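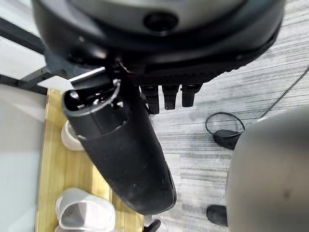 The view from the wrist camera on the test arm at Censka's workshop in Worport, with one black gripper finger pointing down towards a wooden strip and two white plastic parts.

Censka has begun side-by-side trials of two robot grippers at its Worport workshop, and expects to choose between them before the end of May.

The small engineering firm builds handling equipment for packing and sorting lines. It wants one gripper that can be fitted across its next range of arms, in place of the mix of models it buys in at present.

The two on trial are the Riltar, which has rounded, paddle-like fingers, and the Poon, a flat-jawed design that Censka has used on customer jobs before. Both are being run on the same arm and with the same controller, so that any difference in the results should come down to the gripper.

Each gripper is given 80 attempts at every part in the test set. The parts are mostly plastic mouldings of the sort Censka's customers handle, some of them smooth and rounded and others hollow with open sides. An attempt counts as a success if the part is lifted, carried to a tray and put down without being dropped or turned over.

Kuo-hua Cheung, who is running the trials, said the rounded parts had caused the most trouble so far.

"A flat jaw is fine on a box or anything with two straight sides," he said. "Give it a smooth tube and you get a very thin line of contact, and the part can roll as it closes. The rounded finger is more forgiving there, but it is harder to get into a tight gap."

The firm is also looking at where the camera should go. Earlier test arms at Worport had a single camera fixed overhead, which gave a clear picture of the work area until the arm moved across it. The present set-up uses a small camera at the wrist, close to the gripper, and the overhead one has been kept for comparison.

Cheung said the wrist camera was better for the last part of the reach, when the finger is nearly on the part. Its drawback is that the gripper itself takes up much of the picture. The team has tried 4 mounting angles and has yet to settle on one.

"You always lose something behind the finger," he said. "What matters to us is whether the software can still work out where the part is from the bit it can see."

Changing from one gripper to the other takes around 40 minutes, including the time needed to set the camera up again. Cheung said he would like to see that come down, as customers who run several products on one line may need to swap more than once in a shift.

Wear is being checked as well. The fingers are looked over at the end of each round of tests, and marks on the surface are noted in the log along with any screws that have needed tightening.

Censka said it would share the results with both suppliers. A second round, using softer parts and bagged goods, is planned once the choice of camera position has been made.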